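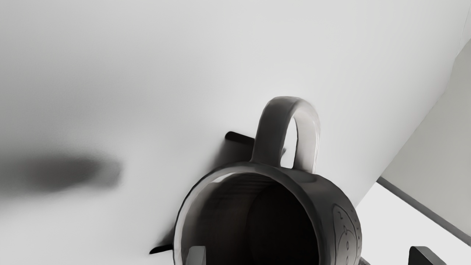

Search this guide Search Clear

Clundero Bench Simulator
Set-up Guide, Section 4: Wrist View and Rim Approach
March 2023
By Ostapchuk Documentation

This section covers setting up the simulated wrist view and running the first rim approach with the Mug task. Complete Section 3 (installation and license key) before you start. The arm model, the two-finger gripper model and the task library must already show as Loaded on the Status page.

The Mug task is supplied with every Clundero license, including the trial. It uses a handled mug on a pale surface. The goal is for the gripper to take hold of the mug wall with one finger inside the opening and the other outside.

4.1 Before you begin

You will need:

– a workstation that meets the requirements in Section 2
– the Coron gripper profile, version 20 or later
– the Makus task pack, unpacked in the tasks folder
– 36 GB of free disk space if you plan to save runs

NOTE: Older Coron profiles open without an error message but use the wrong finger length. Check the version number on the Profiles page. Do not rely on the file name.

CAUTION: Disconnect any physical arm from the workstation before you continue. Clundero sends motion commands to every controller it finds on the network unless Simulation Only is switched on.

4.2 Loading the task

1. Open Clundero and select Tasks.

2. Select Makus > Tabletop > Mug. The task loads with the arm in the home position.

3. Switch Simulation Only to On. A padlock appears beside the task name.

4. Under Gripper, select the Coron profile. Wait for the finger meshes to load. This can take several seconds the first time.

5. Set Seed to 457. This seed places the mug with its handle toward the top of the wrist view when the approach is complete. Other seeds turn the mug to a different angle, and the results will not match the description in 4.4.

6. Select Apply.

If the task loads with a blank viewport, select View > Reset Renderer. If the viewport remains blank, see 4.7.

4.3 Setting the wrist view

The wrist view is fixed to the gripper and moves with it. It is the view used by the policy during a run, so changes made here affect results as well as appearance.

1. Select View > Wrist.

2. Set Lighting to Soft. The Hard setting gives sharp shadow edges and is intended for testing only.

3. Set Shadows to On.

4. Set Surface to Pale.

5. Leave Exposure at the default. A higher value washes out the boundary between the work surface and the lower level next to it.

6. Select Save View.

NOTE: At close range only the ends of the fingers are visible, at the bottom of the wrist view. Do not move the view back to bring the rest of the gripper in. The supplied policies were trained with the view in its default position, and moving it invalidates them.

4.4 Running the rim approach

1. Select Run > Step Mode. In Step Mode the arm stops at each waypoint and waits for input.

2. Press Step. The arm moves to a point above the mug.

3. Press Step again. The arm lowers and stops at the Rim waypoint.

4. Compare the wrist view with the picture at the start of this section. Check the following:

– The mug is seen steeply from above, at the lower center of the view, with its opening facing up.
– The pale finger tip shows over the opening, near the bottom edge.
– The dark finger shows at the lower right, outside the mug.
– The handle is complete in the view, and the surface can be seen through it.

5. If all four points match, press Step to lower the fingers. If any point does not match, press Home and go to 4.5.

6. When the Waypoint field reads Grasp, press Close. The fingers close on the mug wall.

7. Press Lift. The run ends when the status line reads Complete or Failed.

CAUTION: Do not press Close at the Rim waypoint. The fingers are not yet low enough at this stage, and the simulated contact forces can become unstable. If this happens, the mug may leave the surface at high speed and the run must be reset.

NOTE: The two fingers are shaded differently in the wrist view. This does not indicate a fault in the profile.

4.5 Correcting the finger position

Use this procedure if the pale finger tip is not over the opening at the Rim waypoint.

1. Select Tools > Offset.

2. Adjust the X value in steps of one millimeter. Positive values move the gripper to the right in the wrist view.

3. Adjust the Y value in the same way. Positive values move it toward the top of the view.

4. Select Apply, press Home, and repeat 4.4 from step 2.

An offset larger than five millimeters on either axis usually means that the wrong gripper profile is loaded. Return to 4.2, step 4, and check the profile before entering a larger value.

Offsets are stored with the task, not with the gripper. If you load a different task, the values return to zero.

4.6 Notes on the task objects

Mug. The mug is dark, and its interior is nearly black toward the bottom. Depth estimates from color alone are unreliable in this area. Use the depth channel if your policy needs the position of the mug floor. The emblem on the outside of the mug is part of the surface texture and has no collision geometry.

Flat object. A thin, dark, flat object lies partly under and behind the mug. In the wrist view it shows only as narrow edges beside the mug and a small fragment inside the handle loop. It is a distractor and is not part of the goal. Segmentation tools that work on color may join it to the mug. To remove it for a baseline run, clear the Distractors box on the Task page.

Shadow. A large soft shadow falls on the surface to the left of the mug. It is rendered by the lighting model and has no geometry. If your detector reports an object there, raise the detection threshold or include shadowed runs in the training set.

Surface edge. The work surface ends on the right side of the wrist view, with a dark strip between the gray panel and the brighter level below. The strip can be used as a visual reference. Keep planned paths for the released mug clear of it – objects placed past the edge are counted as dropped.

4.7 Troubleshooting

Blank viewport after loading
The graphics driver is out of date or the renderer has not started. Update the driver, restart Clundero and load the task again.

Error 571 when Step is pressed
The task pack and the gripper profile use different units. Open the Profiles page, select Coron and set Units to Metric. Error 571 also appears if the task pack was unpacked into a folder with a space in its name.

Run stops at the Rim waypoint and does not continue
Check that Step Mode is on. In Continuous mode the arm pauses at this waypoint until the contact check passes. If the check fails, the arm stays where it is and no message is shown. This will be corrected in the July release.

Mug slips during lift
Increase Grip Force on the Gripper page by one step. If the mug still slips, check the Grasp waypoint height. The fingers should be well below the rim before they close.

Status reads Failed although the mug was lifted
The mug must stay above the target height for the full hold time. Check the Hold Time value on the Task page.

4.8 Saving the run

1. Select Run > Save.

2. Choose Full or Reduced. Full saves the wrist view, depth, joint positions and contact data. Reduced omits depth and contact data.

3. Enter a run name. Names may use letters, numbers and hyphens.

4. Select Save. Do not close Clundero until the progress bar clears.

Saved runs can be replayed from the Runs page. Replay does not send commands to a controller, but leave Simulation Only switched on if you intend to edit waypoints during replay.

Continue to Section 5 for random placement and batch runs.

We use cookies to remember your language and guide version. Accept Manage settings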